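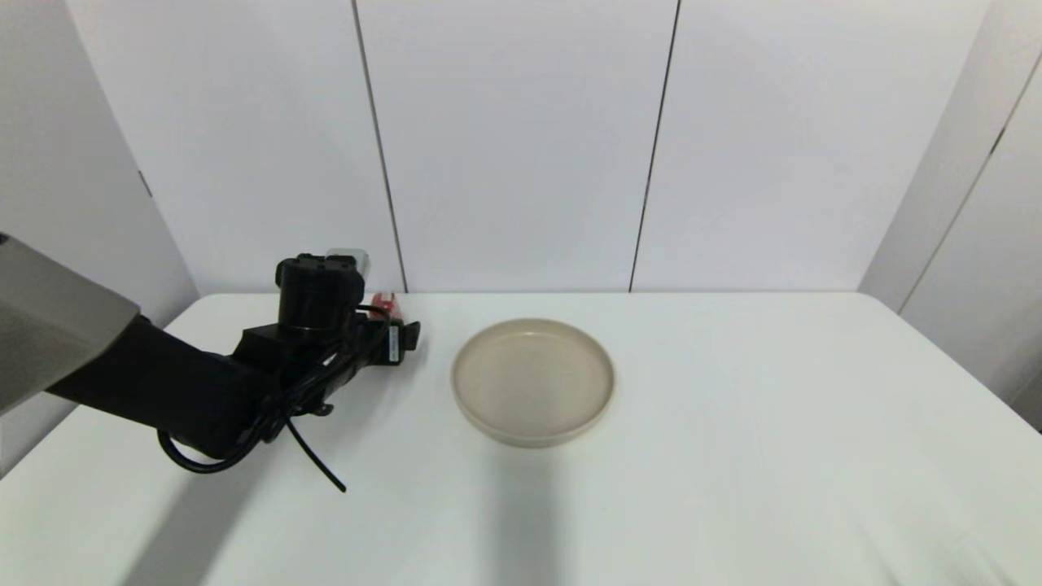

Search this site Search Menu

The Second Life of the Jigsaw Puzzle

On a Sunday afternoon in October, the line outside Menzies Hall starts at the side door and runs along the parking lot fence. Most of the people in it are carrying grocery bags. In the bags are jigsaw puzzles, finished, taken apart and boxed up again, and everyone in the line hopes to go home with different ones.

The Orkesero Puzzle Swap has 353 members now. It began with 20, most of whom knew each other from a library reading group that had run out of books it could agree on. The rules were written on an index card and have changed very little. Bring a puzzle, take a puzzle. Say so on the lid if a piece is missing. No tape on the picture side of the box.

Jigsaw puzzles are an odd thing to own. A good one takes a week of evenings, and then it's done, and most people don't want to do it again for years. So it goes on the closet shelf with the others. A new puzzle costs as much as a hardcover book and takes up more room. Swapping is an old answer to this. Lending libraries in many towns kept puzzles behind the desk for decades, and some still do, but for a long time the habit was mostly kept up by families passing boxes around at holidays.

What has changed is the amount of organizing. Orkesero keeps an online list where members can look up a puzzle by maker, size and subject, and see whether the last person reported it complete. Some members never come to the hall at all. They trade by mail, using flat-rate boxes and a lot of rubber bands. Postage is the main complaint on the message board, followed by cats.

Doors open at one. The tables along the left wall hold the big puzzles, and the children's ones go by the stage. In the middle is everything else: lighthouses, candy shops, covered bridges, old maps, kittens in baskets. Landscapes with a lot of sky move slowly. Anything with a shopfront is gone in ten minutes. Wooden puzzles have their own table with a sign-out sheet, as they're expensive and the swap doesn't own enough of them to let them go for good. The favorite is a 152-piece harbor by Semex with pieces cut in the shape of boats and gulls. It looks like an hour's work from the size of the box and is a good deal more than that. The waiting list for it currently runs into spring.
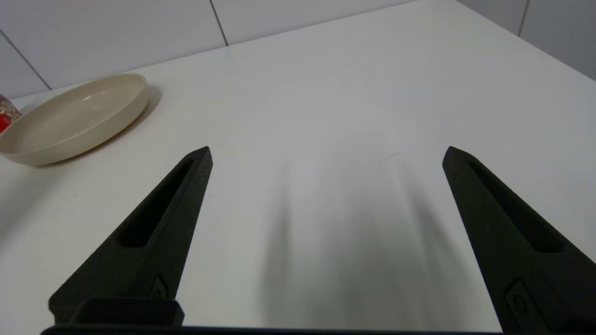
What makes a puzzle hard

People outside the hobby tend to judge a puzzle by the number on the box. Regulars look at the picture first. A large puzzle of a crowded street can go quickly, because every piece has something on it, a window or a hat or part of a sign. A much smaller one of snow can sit on the table for a month.

The cut matters almost as much. Most cardboard puzzles are stamped by a steel die that presses through the printed sheet, and a die can be used for many different pictures. If you do enough puzzles from one maker you start to recognize shapes. Some makers use a grid cut, where the pieces line up in rows and four corners meet at nearly every point. Others use a random cut, with long thin pieces and fat ones mixed together. Members are split on which is better, and the arguments run long.

Then there is fit. In a loose puzzle, a wrong piece will often drop in and look right until much later, when the last few holes don't match what's left over. A tight puzzle can be lifted by one corner. The finish is a smaller matter, though glossy pieces under a ceiling lamp are tiring, and many people who work at night now look for a matte or linen surface before they look at anything else.

Somewhere to put it

Ask what stops people doing puzzles and the answer is usually the table. A large puzzle needs a space that can be given up for days, and in a small apartment that may be the only place to eat. The Skurkuvo board, a felt-covered tray with a folding lid, is the most common fix among Orkesero members. It slides under a couch. A sheet of foam board from a craft store does the same job for much less money, as long as it's never carried through a doorway sideways. Roll-up mats have fewer fans, especially among people with loose puzzles.

Height gets less attention than it should. A coffee table is fine for twenty minutes and hard on the back after that. A dining table is better, and better still if you can stand up at it and reach the far edge. Several members work standing for the border and sit down for the rest.

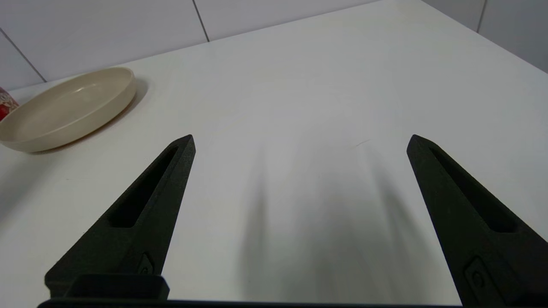
Sorting is where habits differ most. Some people pull out the edge pieces and leave everything else in the box. Others turn every piece face up before joining any two, and put them into muffin tins or cookie sheets by color. The color of the table itself makes a difference here. Dark pieces are easy to find on a white tabletop, where their outlines stand out as plainly as the black fingers do in the photo, but pale sky and snow can get lost on the same surface. A sheet of dark construction paper fixes that. Green felt is the usual compromise, and collects lint.

The missing piece

Every swap has to decide what to do about incomplete puzzles. At Orkesero they stay in circulation with a note on the lid, and plenty of members will take one. A gap in the grass bothers them less than a gap in a face. Puzzles with several pieces gone are moved to a craft bin and end up as picture frames or tree ornaments.

Lost pieces do come back. The hall keeps an envelope by the coffee urn for strays, each one taped to a slip with the name of the puzzle if anyone knows it. They have been found in bathrobe pockets, in vacuum cleaner bags and inside the boxes of other puzzles. A few members cut their own replacements from cereal cardboard, tracing the hole and painting the picture back in with craft paint. The best of these are hard to spot from across a room.

Starting a swap

A new group doesn't need much. A room with tables, a free afternoon and 80 or so boxes' worth of shelf space would be generous for a first year; a single bookcase has been enough for some. Ask people to bag the pieces before they box them, as old lids split at the corners. Write the date of each swap inside the lid in pencil. Set one rule about missing pieces and keep it.

Orkesero's next swap is at Menzies Hall, with doors at one and coffee until it's gone. Use the side door. Boxes can be dropped off from noon.

Get our newsletter. New features in your inbox every month. Enter your email address. Sign up. You can unsubscribe at any time.

Contact us | Subscriptions | Privacy | All rights reserved | Back to top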